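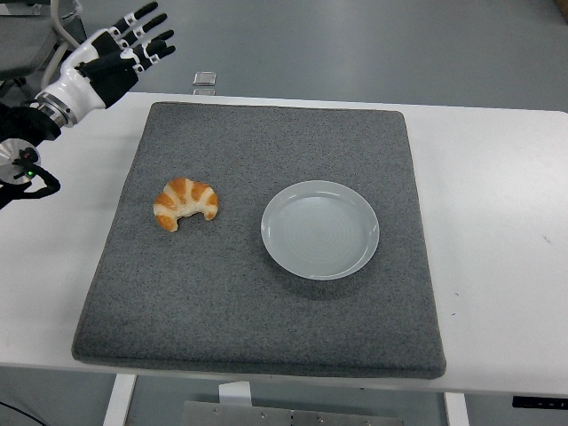

January, 14:20. Hatska arm, wrist rewire finished, back to the plate task. The aim for the afternoon was to find out whether the grip drift from before the rewire was electrical or was in my approach poses. Same layout as the last run: gray felt mat on the white table, croissant left of center, plate to the right of it with a clear gap of felt between. The mat is sitting a little askew to the front edge of the table. I left it that way and redid the table transform against the mat corners, so anything logged before 14:20 uses the old transform and should not be mixed with what follows.

Start pose is high and left with the fingers open. I moved it up from the old start pose, which came in too flat and left no room to turn the wrist before descent. The planner now gets there without taking the elbow through the limit warning.

Wiring, for whoever opens the wrist next. The old harness had the finger bus and the motor supply in one sleeve. They are now separate. Supply runs along the outside of the forearm, bus along the inside, and both have a service loop at the ring joint. The Besson connector stays on the bus side only. It is keyed, but the key is shallow and it will go in the wrong way if you push. There is a paint mark on both halves now. Match the marks.

Bus errors over the bench soak: 2856 before the rewire, 11 after, same script and same duration. All 11 came in one burst when I moved the wrist by hand to its end stop, so there is still something tight in that direction. I suspect the loop, not the crimp. Not chased yet.

15:05. Grip settings. The finger current limit was set for the foam blocks and is too high for pastry. Brought it down in steps until the fingers stalled on contact and held there, then added one step back. Closing speed is down as well. At the old speed the controller overshot the limit before it saw contact, and the overshoot was enough to mark a foam block, so it would certainly crush a crust. Values are in the config under pastry_soft. Please don't edit foam_default to match – Nadège Lemaire is still using it for the sorting runs.

Approach is now across the curve, with the ends pointing down and toward the front edge of the table. Coming in along the curve puts a finger between the two ends and the part rolls. I wasted a good part of the morning on that before looking at the contact log properly.

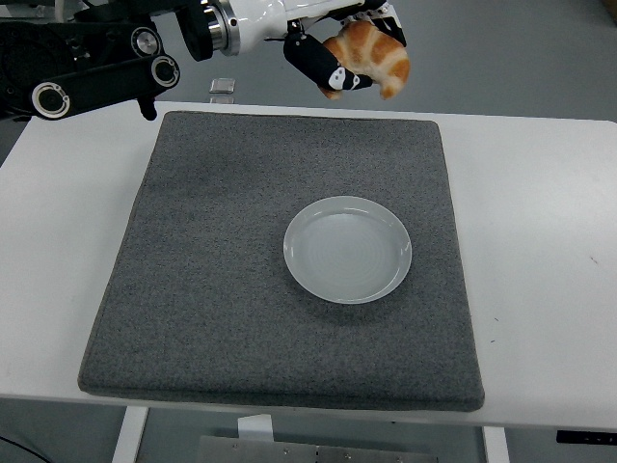
Lift height is the other change. The transfer height was set from the rim of the plate plus a margin, and the margin took no account of how far a curved part hangs below the fingers. I now take it from the lowest point of the part, using a fixed hang allowance in the config. A measured value from the camera would be better, but the segmentation is noisy at the tips and I would prefer a dumb constant that is wrong in a known direction.

The lift path also swings back farther than it needs to. That comes from the shoulder preferring its middle range in the cost function. Harmless with the table as it is, slow, and it will matter if we ever put anything behind the table. Weight is in the planner file, currently 12. Tried 2 in simulation and the path straightened out, but the elbow then went close to the tabletop on the way down to the plate. Left at 12 for now. Somewhere between there will be a usable number.

16:40. Release. Fingers were opening as soon as the height target was met, with the arm still settling. Added a wait on joint velocity before the open command. It costs time on every cycle. If it turns out to be too slow, use the velocity threshold and leave the wait in place.

Still open:
- bus burst at the wrist end stop, try a longer service loop
- planner weight, sweep it with the elbow clearance logged
- hang allowance is set for one shape only
- second hand is parked with the old firmware, do not run the two-hand demo until it matches
- table height: lock out the buttons on the desk controller, a knee on the up button invalidates the transform
- return the Buller crimp tool to the Hondulari tool wall, it is signed out on my card

Logs are in the shared folder under wrist_rewire. The soak script needs the new bus timeout or it quits early with no message.

Filed under: Build logs / Arms and hands
Last updated: January, 17:55
Hondulari Shared Workshop | Contact | Back to top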